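Search this site
Enter keywords

Motmont Talks: Speaker Evening Planning Group
Minutes of the January meeting

Held Tuesday, 7 p.m., upstairs room, Dafis Hall

Present: Morfudd Rowlands (chair), Tudur Eynon (venue), Noman Chaudhry (speakers), Yanti Tuhumury (tickets and publicity), Birgit Rieger (minutes)

Apologies: none received, although Tudur arrived at 7:25 and was invited to offer one.

1. Minutes of the last meeting

Approved after two corrections. Noman asked for "rambled" to be changed to "spoke at length" under item 4. Tudur asked for the word "again" to be struck from item 6. Both changes were made. The minute-taker keeps her own copy.

2. Theme

The group came back to the theme, which was settled in the fall and then unsettled by email. "Thresholds" still has the support of Morfudd and Yanti. Noman prefers "What We Carry" and read out a paragraph explaining it. Tudur said he had been to an evening called "What We Carry" in another town and that four of the speakers had brought suitcases. Noman said that was hardly the title's fault.

Vote taken: "Thresholds" carried, with Noman abstaining in a marked manner. It was agreed that no speaker will be required to mention a threshold, and that the ones who do will be limited to a single doorway.

3. Venue

Tudur has confirmed the main hall at Dafis for the evening itself and for the afternoon rehearsal. Capacity is 500 with the balcony open. The hall would like us to keep the balcony closed unless we sell enough to need it, as opening it means another two ushers and the good heating.

The stage extension was discussed. Morfudd feels that speakers should stand closer to the audience. Tudur pointed out that last year's closing speaker stood so close that the front row could read his notes, and did, slightly ahead of him. Extension deferred until Tudur has a price.

The round red rug has gone missing from the prop cupboard. Yanti feels strongly that we are free to have a rug of some other color, or no rug. Morfudd will look in her garage first.

Action: Tudur to get a price for the extension. Morfudd to look for the rug.
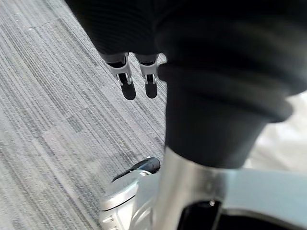

Gripper above the carpet, fingers pointing down.

4. Speakers

Noman reported that 75 applications came in before the deadline, plus one on the back of a menu, which he has accepted into the pile on grounds of effort. A good many are about resilience. He has sorted them into "yes," "maybe," and "resilience."

The group listened to short recordings from the first few on the "yes" list. Comments:

The beekeeper was liked by everyone. She finished under time and did not compare the hive to a business.

The retired ferry pilot was liked, but his best story has no ending. Noman has spoken to him and he says that is how it happened. Birgit suggested he tell it second to last and let the interval deal with it.

The man with the breathing method was discussed for longer than his recording. Yanti tried the method during the discussion and had to open a window. Moved to "maybe."

Morfudd reminded the group that the time limit per talk is 15 minutes and that it applies to friends of the group too. She did not look at anyone. Tudur looked at Noman.

A countdown clock at the front of the stage was proposed again. Noman worries that it makes speakers nervous. Birgit said that was her understanding of its purpose. Agreed, with the clock to be turned so the audience can't see it and join in.

Action: Noman to send the full "yes" list to everyone by the end of the month, as a list and not as a series of voice messages.

5. Tickets and publicity

Yanti proposes three ticket prices: standard, student, and supporter. Supporters pay extra and get their name in the program and a seat near the front. Tudur asked whether supporters might pay a little more and get a seat near the door. Noted.

Tickets will be sold through Kurnix, as before. Yanti has asked them to fix the confirmation email, which last year thanked everyone for attending several weeks before they had done so. A few people took it at its word and stayed home.

Poster: two drafts shown. The first has a lightbulb on it. Morfudd asked how many of our past posters have had a lightbulb on them and Yanti said she would prefer to move to the second draft. The second has a door, slightly open. Adopted, once the door is moved off the date.

Action: Yanti to send the poster to the printer and check the spelling of "threshold" with someone other than Tudur.

6. Food and drink

Gositz will again run the interval bar and have offered up to 3 kinds of small pastry. The group was asked to rank them without having seen or tasted any. Done.

Coffee is to be ready when the interval starts. Last year it was ready when the interval ended, and the second half opened to a very thin house and a long line in the corridor.

Action: Birgit to put the coffee time in writing.

7. Host for the evening

Morfudd is willing to host. Noman is also willing to host. A pause followed. It was suggested that Morfudd take the first half and Noman the second, each introducing the speakers in two sentences. Noman asked if the sentences could have semicolons. Left to the chair, who said no.

8. Any other business

Tudur asked for better biscuits at meetings. No one opposed this and no one took the action.

Yanti asked whether speakers could be told not to begin by asking the audience to close their eyes. Unanimous. To be added to the speaker guide on page one, in bold.

9. Next meeting

Same room, same time, next month. Tudur has been told 6:30.

Meeting closed at 9:10 p.m. Discussion of the rug continued on the stairs.

Minutes: B. Rieger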